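Bed-making cell: setup and upkeep tips for a two-arm walker
Keltbridge workshop notes, household page, updated in June

Quick list, wrote most of it standing up. Covers the humanoid we run on bed linen, Nurmi hands, Gikon charger. If yours is a different make the torque stuff won't match but the cleaning will.

BEFORE FIRST RUN OF THE DAY

Power off, arms down, feet flat. Wipe the finger pads with a barely damp cloth. No spray straight on the hand, it gets into the joints. Lint is the enemy here. Cotton fuzz packs in behind the pads and the grip reading drifts up till the thing thinks it's holding a sheet when it's holding nothing.

Tweezers for the fuzz. Not a pin. Pins scratch.

Open and close each finger by hand, slow. Gritty feel = clean again. Still gritty = pull the pad.

Check the hour counter. Ours says 1,631 this morning. Write it on the tape on the charger lid, with your initials if more than one of you does this.

PADS

Change both hands at the same time. Every 300 hours for us, longer if you only do towels. A new pad on the left and a shiny old one on the right and the duvet comes up crooked every time, took us way too long to work that out.

Fit dry. Seat the back edge first then roll the front down. If theres a bubble, start over.

Old pads are fine for practice sessions. Mark them with a paint pen so they don't wander back into the good tin.

CABLES

Most of our stoppages were cable. Leave slack at the wrist and at the elbow, then bend the arm all the way through its travel before you pull any tie tight. Tight at rest means way too tight at full reach.

Straps on the forearm snug, finger should just slide under. Over-tightened straps leave a dent in the cable jacket, and a dent is where it'll split later.

Trim tie tails or turn them away from the fabric side. Cut flush, a nipped end is sharp enough to pull a thread in good bedding. Ask me how I know.

Floor cable: lay it out to the side, big lazy loop, never behind the heels. Walk the route yourself first in socks. If you can feel it underfoot move it.

Loose connector mid-job? Stop, power down, reseat it, run the wrist test again from the top. Don't just push it back in and carry on, we got a frozen elbow that way and lost a morning.

WRIST CAMERA

Lens gets a film on it, partly fabric dust and partly fingerprints from whoever changed the pads. Microfiber, dry. Once a week or whenever white stuff starts looking like fog.

Speaking of white. White duvet on a white sheet under a bright ceiling light is the worst case. Lock exposure low and let the dark stuff go darker, you want the folds. Auto exposure will hunt the whole time, and the edge finder hunts right along with it.

Recalibrate after any knock, even a small one. Takes a few minutes with the printed card. Keep the card flat in a folder, a curled card gives you a curled calibration.

FLOOR AND BED

Hard floor where it stands if you can manage it. Where carpet meets the hard floor, step height changes a little and the balance routine notices. We mark the stand line with low-tack tape and start from there every single time.

Feet: wipe the soles. Dusty soles slip on the pull.

Distance to bed matters more than anything in the menu. Too close and the elbows fold up and it can't lift. Too far, it leans, then the safety stop trips. Set it, measure it, write the number on the wall side of the bed frame in pencil.

Heavy duvet, drop the lift speed to 90 percent. It's not the weight so much, it's the swing after.

GRIP SETTINGS

Start low. Pinch on the hem, not the filling. The hem is a known thickness, filling isn't. If it slides out go up one step and try again, don't jump to the top of the range or you'll be buying pads twice as often.

Idle hand stays open and clear. We had ours resting half closed for a while and it kept catching on stuff on the way past.

Zuvance firmware people, check your idle pose after every update. Ours reset itself to half closed 2 times without a word.

END OF DAY

Park it, hands open. Charger on. Brush out the knuckles with a soft paintbrush. Cover over the head and shoulders if your sanding or sweeping in the same room. Battery at room temp before charging, so if it's been in the van overnight just wait.

Spares worth having: pads, short ties, one wrist cable, microfibers, a second calibration card. 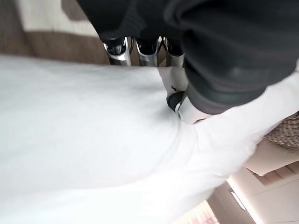

Same place, white bedding in both.

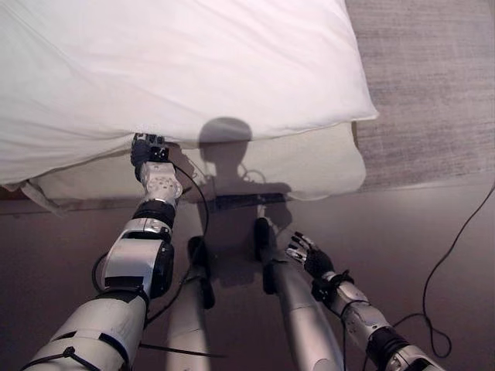
Comment from a reader: Good list, but I'd go further on the pads. We quit going by hours and go by feel now. Drag a dry pad along a strip of old pillowcase, if it doesn't grab, swap it. Some weeks thats early and some weeks we get nearly double. Also for the tie tails, a wrap of cloth tape over the cut end works if you don't own flush cutters. Does the low exposure trick hold up with patterned sheets? Ours loses the hem completely on stripes.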